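Stalteo Repair and Learning Workshop
Progress report to the Belmonte Fund, second period

1. Where we are now

This report covers the months from the end of winter to May. In the first report we wrote that the rooms on Dellby Street were not ready and that we had to teach in the school kitchen. I am glad to write that this problem is finished. We moved in, the heating works, and the course for adults without work started two weeks later than in the plan.

The course accepted 38 persons. Of these, 34 are still coming. Four stopped: two found a job, one moved to another town, and one did not give us a reason and we did not ask a second time. In your letter you wanted to know if the number is lower than we promised. It is not lower, the agreement says 30 at the end of the period.

2. The repair evenings

The repair evening is every Friday from six o'clock until nine. People from the neighborhood bring lamps, kettles, radios, fans, sewing machines and sometimes things that we must refuse, for example microwave ovens, which our insurance does not permit us to open. Since the project began we have received 1,677 items. I must be careful with this number, as it includes the items that we could not repair. In the next period we will write the two groups in separate columns, as you asked.

The most common trouble is still the same: a broken cable near the plug, a switch that does not make contact, or dust inside a motor. For this reason the students learn cables and switches first and motors only after. Some of them found this slow in the beginning. One student told me that she came to repair her washing machine and not to look at screws. She has now changed her opinion a little, but not completely.

3. Teaching material

We changed the order of the lessons after the first month. Before, the theory was in the morning and the practice in the afternoon, and after lunch many people were tired and the talking was difficult to follow. Now each lesson has a short explanation and then work at the bench, and then again a short explanation. The small parts are kept in colored trays.

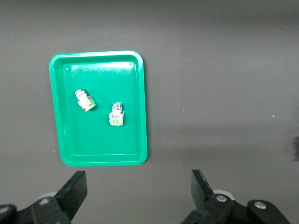
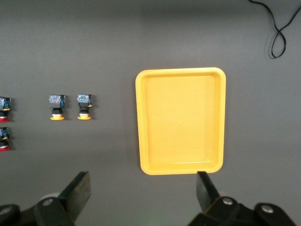 The written lessons are ready up to lesson 11. They were translated into two languages by Butard, the same office that made the forms for us last year. The translation cost more than in the budget, because the technical words had to be checked two times. Lesson 7, about measuring resistance, must be written again. The students do not understand the drawing with the two scales, and I also think the drawing is not good.

We promised a printed book for every student. At this moment they receive loose sheets in a folder. The printer wants an order of at least 200 copies and we do not want to pay for so many before lesson 7 is corrected. We ask your permission to move the printing into the next period. The amount stays the same.

4. Money

The spending is close to the plan. There are three differences which you will see in the table at the end of the financial part:

Rent: lower than planned, as the owner did not charge us for the first month.
Translation: higher than planned, see point 3.
Tools: higher than planned. Two soldering stations were bought new. The used ones that were offered to us did not pass the electrical test.

The savings on the rent cover the translation but not the soldering stations. We would like to take the rest from the line for travel, where only a small part was used. If this is not allowed, please tell us before the end of the period and we will pay it from our own income.

5. Difficulties

The biggest difficulty is child care. Eleven of the students have small children and the kindergarten closes at four. We ended the lessons at half past three for this reason, so each week we lose two hours that were in the plan. We tried a Saturday lesson one time, and only few people came. I don't have a good solution yet.

The second difficulty is the storage of items that people do not pick up. We phone them, we send a card, and still the shelf is full. From now on the receipt says that after eight weeks the item belongs to the workshop. We will use these for practice.

6. Next period

We plan to finish lessons 12 to 16, to correct lesson 7 and to organize the exam. The vocational school has agreed to send an examiner, but the day is not fixed. We also want to visit three local companies with the students, so that they see what kind of work exists. One company has answered yes, and we are waiting for the other two.

The attendance lists and the copies of the invoices are sent by post in a separate envelope. The signed page for the rent is still missing there and will follow when the owner is back from his holiday.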